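Checking whether texture randomization did anything for your policy

Most write-ups on visual randomization in simulation report one success rate with it on and one with it off, and stop there. I don't trust that comparison, and neither should you. The steps below are what I use on the Feletti benchmark, and they take an afternoon.

Step 1. Freeze everything except the surfaces. Object poses, lighting and arm start position all stay on one seed. If your config reshuffles the clutter whenever it swaps a wall material, fix that first.

Step 2. Render the wrist view and look at it yourself. I was surprised how much of it is taken up by whatever material got drawn.
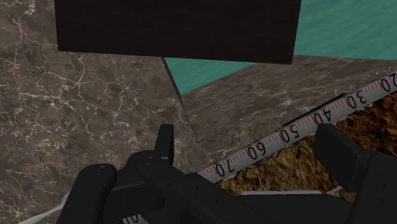 Wrist view in simulation: gripper fingers, the measuring scale and a marble texture.

Note the numerals. They come out upside down from the wrist, so a policy that appears to "read" the scale may only be following a pale strip with red ticks. Nigel Dawber raised this with the Stomeck team in January and I think he was right.

Step 3. Run 10 texture seeds, 4 rollouts each. Then run the same count with a single texture. Report the spread as well as the mean – a mean can hide two seeds that fail every time.

Step 4. Repeat with the outside camera only.

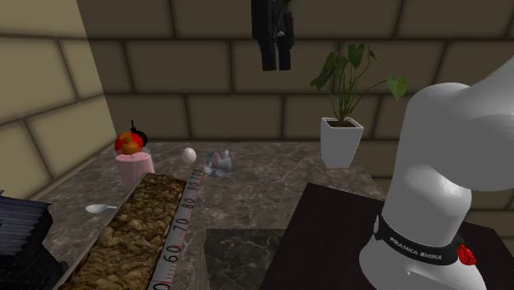
If the policy does much better from one view than the other, the randomization may be covering for a camera problem. On Lightfoot I lost 18 points by dropping the wrist view, and the textures made no difference I could measure.

Step 5. Mask the background and rerun. A policy that has learned to ignore walls should barely change. Mine changed.

I haven't tested any of this on hardware. Cerkport claims the gains carry over to a real arm, but their write-up covers 2 tasks and doesn't list seeds, so I'd wait before building on it.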